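Latifa Abdel Hamid has a habit of apologising to her software. She writes the grasp planner at Protau, up on the second floor in Grekdale, and when a run goes badly she says sorry to the screen before she reads the log. "It's usually my fault, you see," she says, pouring the tea. "The planner only does what I've told it, poor thing."

What she has been telling it lately is to worry more about bottles. A bottle that leans or lies at an odd angle gives the perception code a muddled guess at its long axis, and the old planner would take the first guess and go. The new one keeps 5 guesses alive and drops them as fresh views come in.
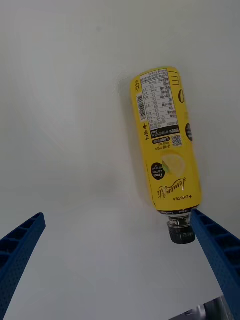
Meléndez would have preferred to keep a single guess and simply make it better, and argued as much for most of December, saying that every extra one was another thing to debug. Latifa laughs at this. "Oh, we went round and round – and there's sense in it, there really is. But I'd sooner carry a few doubts along than be sure and wrong."

The part she is fondest of, though, is a little replay tool she calls Fukthorpe, after the village where her aunt lived. It steps through a run one camera view at a time, with the planner's thinking printed alongside, and it has grown to 2000 lines without her quite meaning it to.

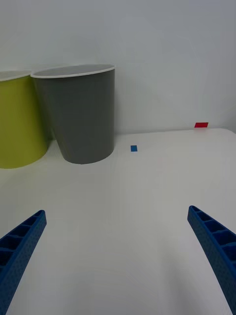
"Cups are kinder than bottles," she goes on, "as long as they keep apart. Put one partly behind another and the segmenter wants to make them a single wide thing, so I open Fukthorpe and look for the step where it changed its mind. Last Tuesday it was step 13, and I'd been blaming the controller all morning!" She has since said sorry to the controller as well.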